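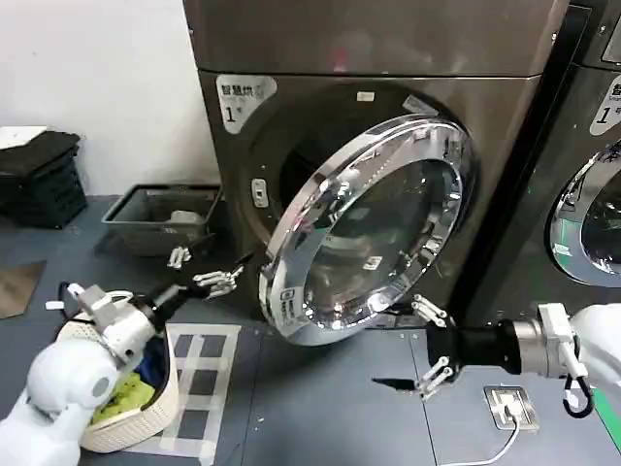 Front-loading dryer with the door open, tub set by the lower left corner.

Loading and clearing a large dryer

Fill the drum to two thirds by volume, never by weight alone. Towels trap more water than sheets and need more room to fall. Shake each piece out before it goes in; a twisted duvet cover will dry on the outside and stay damp in the middle.

Keep a tub at floor level beside the machine for anything that drops out when the door opens. A low one with sloped sides can stay put while you unload.

Lint. Clean the screen after every load. Wipe the door rim and glass with a damp cloth — no scouring powder on chrome, as it scratches. Once a month, run the crevice nozzle of a vacuum round the screen housing.

Leave the door open for a few minutes after the last load so the drum can air.

Cables on the floor should run clear of the door swing and the path of any trolley. At our Judside laundry room we also keep 100 cm free in front of each machine, which is enough to fold a double sheet without it touching the ground.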